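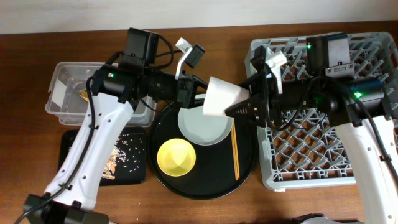 Where Does the Water Go When the Dishes Dry?

By Catalina Valdebenito

Suppose you have just helped wash up after supper. The plates are clean, the cups are clean, your sleeves are soaked up to the elbow (mine always are), and everything is dripping. You go off to brush your teeth and read a chapter or two of your book, and in the morning the plates are dry. No towel touched them. So where did all that water go?

I have been asked this question more than 160 times, mostly by children and once by my own uncle, and I love it every time, because the answer starts in the kitchen and ends up somewhere far above the roof. Get comfortable and we'll go slowly.

First, some of it just falls off

A good part of the water leaves in the plainest way there is. It runs down and drips. The Earth pulls on water the same way it pulls on you when you jump off the bottom stair, and that pull is called gravity. If you stand a plate on its edge, the water has a nice steep slide to go down, and off it goes. If you lay the same plate flat, the water has no slide at all, so it sits in the middle like a tiny pond and stays there for a long while.

That is the whole idea behind a dish rack. It holds plates up on their sides with gaps between them, so the water can run off the bottom. Cups go upside down for the same reason. A cup standing the right way up is a very good thing for keeping water in, as you would hope!

But dripping can't be the full answer. Look closely at a plate that has finished dripping and you'll still find a thin wet shine on it, and perhaps a few small round drops that seem to be holding on tight. Water likes to stick to itself and it likes to stick to plates, and when a drop is very small, gravity can't tug it hard enough to make it let go. Something else has to take that last bit away.

Then the water goes into the air

To understand the next part, you have to think very small. Water is made of tiny pieces called molecules. They are so small that a single drop holds more of them than you could count if you began today and never stopped for lunch. And they are never still. They jiggle and bump and slide past each other all the time, even when the drop looks as if it is sound asleep.

Most of the molecules stay in the drop, held there by their neighbors. But every so often, one near the top gets bumped extra hard and flies off into the air. Then another goes, and another. A few come back again, but if the air is fairly dry, more leave than return, and little by little the drop shrinks until there is no drop left. We call this evaporation (say it ee-VAP-or-AY-shun, and enjoy it, as it's a fine word to use at the dinner table).
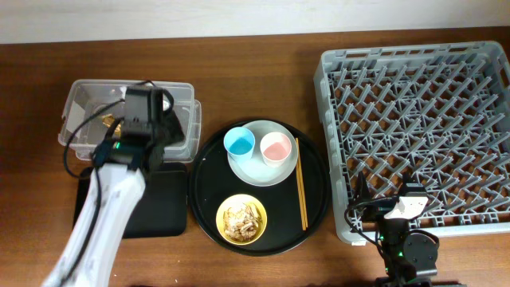 Once the molecules are floating about in the air, we call them water vapor. You can't see water vapor. There is some of it in the room with you right now, slipping past your nose, and you'd never know. The misty cloud over a bowl of soup is a little different, by the way. That mist is made of tiny drops of liquid water, which form when warm vapor meets cooler air.

What makes dishes dry faster?

When I was writing this page, my friend Emiko Maruyama and I did a small test in her kitchen. We took two plates that matched, rinsed them both, and shook each one once over the sink. Hers went by an open window with a breeze coming in. Mine went in a corner where the air hardly moved. Then we made tea and waited, which is what a great deal of science is like. Her plate was dry in 37 minutes. Mine took 52.

Why should a breeze matter so much? Think of a crowded playground slide. If the children who reach the bottom just stand there, the next ones have no room to come down, and everything slows up. Air works a bit like that. When the air right beside a wet plate fills up with water vapor, it gets harder for more water to get away. A breeze sweeps that damp air off and brings in drier air, and the water can keep leaving.

Warmth helps too. Warm molecules jiggle faster, so more of them get the big bump they need to fly off. You may have noticed that a plate rinsed in hot water dries sooner than one rinsed in cold water, and that is the reason.

Space matters as well. Two bowls stacked snugly together can stay wet all night long, with water trapped between them and nowhere for it to go. Pull them apart a little and they'll dry nicely. And then there is what a thing is made of. A heavy china plate holds on to its warmth after a hot rinse, and that warmth helps the water leave. A thin plastic tub cools down very quickly, and water tends to sit on plastic in round beads. Beads dry more slowly than a thin, spread-out film, because less of the water is touching the air. If you've ever picked up a lunch box and had it dribble down your wrist, you've met this problem already.

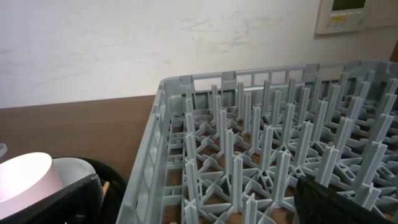

Why do spots sometimes stay behind on a glass after it dries?

Water from the tap has tiny amounts of minerals dissolved in it, picked up from rocks and soil along its way to your home. The water can float off into the air, but the minerals can't, so they are left on the glass as pale spots. A wipe with a cloth and a little vinegar usually takes them off.

And after that?

So now our water is in the kitchen air, and I promised you we'd end up above the roof. Air moves in and out of houses all day long, through doors and windows and all sorts of little cracks. The water vapor goes along for the ride. Outside, some of it drifts upward, where the air is colder. Cold molecules slow down and begin to gather together again, often around a speck of dust, and they make tiny drops. A great many tiny drops together make a cloud. When the drops join up and grow heavy enough, they fall as rain.

The rain runs into streams and rivers and lakes, or soaks down into the ground, and some of it is collected and cleaned and sent along pipes to kitchens. People call this going-around the water cycle. The water you rinse your cereal bowl with has been around many times before – it may have been snow on a mountain once, or part of an ocean.

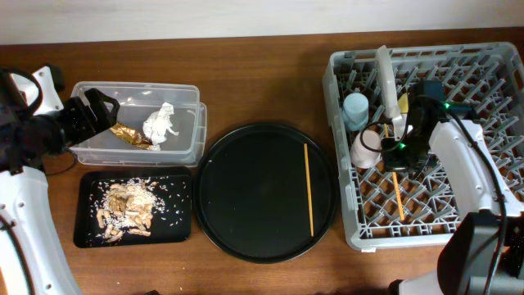

A gray plastic dish rack and a round black tray on a wooden table.

Try it yourself

You'll need 3 small plates that match, a teaspoon, some water, and a grown-up who doesn't mind if the counter gets wet.

Put one teaspoon of water on each plate. On the first plate, leave the water in a puddle. On the second, spread it out with your finger until it covers as much of the plate as you can manage. Leave the third in a puddle like the first, but turn another bowl upside down over the top of it so that it has a lid.

Set them side by side, away from the sink. Now guess which will dry first and write your guess down, and no changing it later! Look at them every half hour or so, and draw what you see each time. If they aren't dry by bedtime, leave them and check again in the morning. Lift the lid carefully when you look, and run a fingertip around the inside of the upturned bowl. See if it feels damp, and have a think about how water could have got up there.

Words to remember

Gravity: the pull that makes water run down and drip.

Molecule: one of the tiny pieces that water is made of.

Evaporation: what happens when liquid water turns into vapor and goes into the air.

Water vapor: water in the air that you can't see.

Water cycle: the long trip water takes from the ground to the sky and back again.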